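4.2 Containers that wander

Kitchen storage is usually studied as if each food had an address. Our households in Pernby kept few such promises. Of the 1,253 container entries in the Trosen diaries, a large share concern vessels doing a job they were not bought for: jars holding buttons, mugs holding flour, takeout tubs holding nearly everything. Sithole calls these "wandering containers," a phrase the second author resisted until he went through his own cupboards.

Dry snacks wander more than most. A bag of peanuts is opened, emptied into a bowl for company, and then left over in a quantity too large to eat and too small to respect. What follows is a second transfer, into whatever has a flat bottom and is within reach. Figure 6 shows the kind of counter on which that choice gets made.

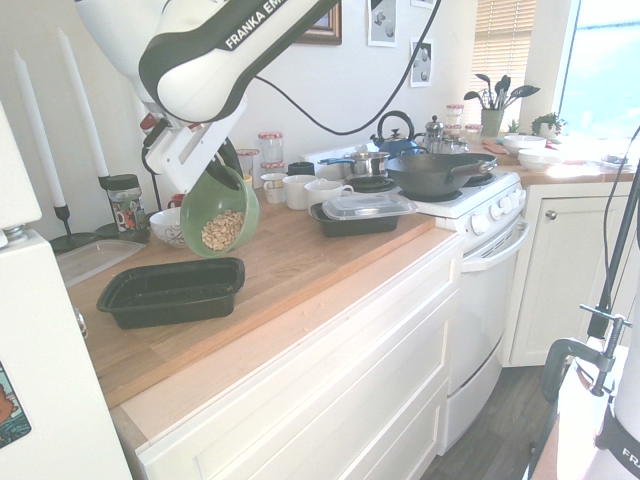 Figure 6. Peanuts in a green bowl, held over an empty black plastic container. Jars with checkered lids stand along the back of the counter.

Matching jars deserve a word. Participants spoke of them warmly and at length, and several had bought sets of five for the purpose of becoming organized. The diaries are less flattering – sets were filled once, admired, and seldom refilled with the same thing. Plastic tubs got no praise at all and did most of the work. Lids were a separate grief, and we return to them in Section 6, where Phong Từ's coding of "lid present, wrong lid, no lid" is given in full.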